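February, Prandisa simulation desk, 8:40 in the morning

The review of the household handling rules resumed today with the section on cabinets. The Predia guideline requires that every approach to a knob begin with the fingers fully open and the palm clear of the panel. I have asked that the wording be kept as it stands. Operators have been reading "open" loosely, and the logs show it.
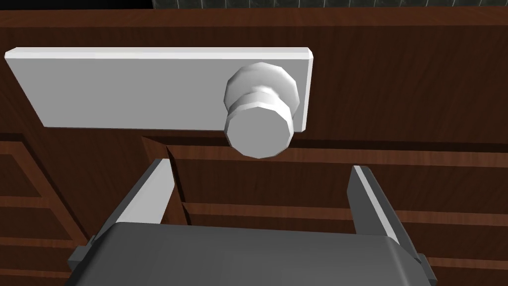
The second matter was the count of episodes. The set now holds 1663, of which 143 are marked for a second reading. The rule allows two readers to differ on a label once; after that the episode goes to Stojanović for a ruling. I consider this sound, though slow – the last batch waited nearly 10 days.

We then took up the bathroom room file. Ato supplied the current version, and its dim lighting has been accepted under the standard on the condition that the setting is written into the record for each run. Two older records lack it and must be completed before release.
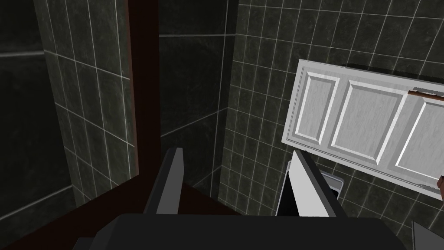 Clause 5 remains open. It speaks of "the handle" as if all fronts had the same kind, and it gives one clearance for knobs and bars alike. I have proposed separate entries, with the grasp direction stated for each. The Predia office prefers a single entry with a note. No decision was reached, and the clause will be carried to the next sitting.

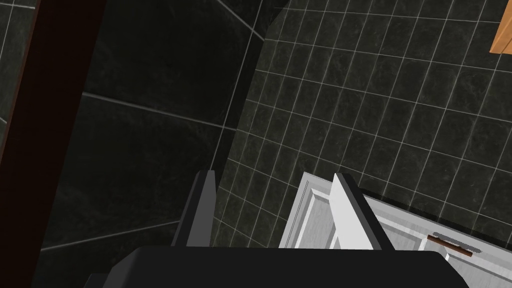 Simulated bathroom, gripper open near a white cabinet front with a brown bar handle.

Closed the file at 4:15. The draft of the knob entry is still to be typed, and the two incomplete records are on my list for tomorrow.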